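How Robots Learn From Being Shown

When you learned to tie your shoes, someone probably showed you. They made the loop slowly, you watched, and then you tried it yourself. You got it wrong a lot of times before you got it right.

Some robots learn in a way that is a little like this. The method is called learning from demonstration. A demonstration is when somebody shows you how to do something.

The old way

For a long time, most robots were told what to do one step at a time. A programmer wrote a list. Move forward this far. Close the fingers. Lift. Turn. Open the fingers.

A list like that works well in a factory, where each part arrives in the same spot every time. It works badly on a kitchen table. If the cup has been moved a hand's width to the left, the robot closes its fingers on air. The list says nothing about cups that move.

You could write a longer list. But think of all the places a cup could be, and all the ways it could be turned, and then think of all the different cups.

Showing instead of telling

At the Vaughan lab in Urkville, Mabli Lougher and her team work with a robot they named Divik. Instead of writing a list for each job, they show Divik the job again and again.

To do this, a person steers the robot's arms and hands from a distance. Steering a robot this way is called teleoperation. ("Tele" means "far away," as in "telephone.") When the person closes a hand, the robot closes its hand. While this goes on, a computer saves two kinds of information:

What the robot's cameras see.
How each joint in the arms and fingers moves.

One try at a job, from start to finish, is called an episode. A pile of episodes is called a data set.

Then the computer studies the data set. It looks for patterns that connect what the cameras saw with how the joints moved. If there was a box here, the arm usually went this way. If the small thing was over there, the thumb usually opened first. The computer program that comes out of all this studying is called a policy. A policy is what the robot uses to choose its next move.

Why hands are hard

Hold up your hand and touch your thumb to the tip of each finger. You did that without planning it. Now pick up a pencil with your eyes closed. Your skin tells you when you have touched it and whether it is slipping.

Robot hands can have joints in many of the same places as yours, but every joint has to be told how far to bend. If the fingers squeeze too little, the object falls. If they squeeze too much, a bag of crackers turns into a bag of crumbs.

Thumbs matter most of all. Without a thumb, you can push things and hook things, but it is hard to pinch them. Tape your thumb to the side of your hand (ask a grown-up first) and try to pick up a coin.
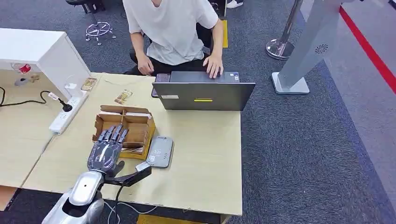 A robot hand at the corner of a table. The four fingers curl over the front of a cardboard box, and the long black thumb points toward a small white object.

Everyday tables are useful to researchers because they hold so many kinds of things. A power bank is flat and hard. A snack packet has a wrapper that bends. A box has dividers inside, and fingers can bump into them. A robot that has only practiced with wooden blocks would not know much about any of these.

What the team wanted to find out

Mabli Lougher's team had a question. If you have time to record only a certain number of episodes, is it better to do them all the same way, or to change things around?

They tried it both ways. For the first data set, a small packet started in the same place every time. For the second, the packet started somewhere different in each episode. Both data sets had 43 episodes, so the test would be fair.

Then Divik had to pick up the packet by itself, with no one steering. Each policy got 18 tries, with the packet in places that were not in either data set.

The policy trained on the first data set picked up the packet 2 times. The policy trained on the second did much better, and picked it up on nearly all of its tries. It missed 3.

The number of episodes was the same. What changed was how different they were from each other.

What the result does not tell us

This was one robot, one kind of packet, and one job. The team does not know yet if the same thing would happen with a heavy jar or a floppy sock. They also do not know what would happen with a new table, since all the episodes were recorded at the same one. A second group in Tilow plans to repeat the test in October with their own robot. When other people repeat a test and get the same answer, scientists trust the answer more.

Try it at home

You need a friend, a blindfold, a table, and a small soft toy.

Put the toy on the table. Your friend wears the blindfold and is the robot. You are the policy. You may say only "left," "right," "forward," "back," "open," and "close." Get the robot's hand to the toy and pick it up.

Now move the toy and do it again. Did the same words work?

Words to know

Data set: a collection of saved information.
Demonstration: showing how to do something.
Episode: one recorded try at a job.
Policy: the program a robot uses to choose its next move.
Teleoperation: steering a machine from a distance.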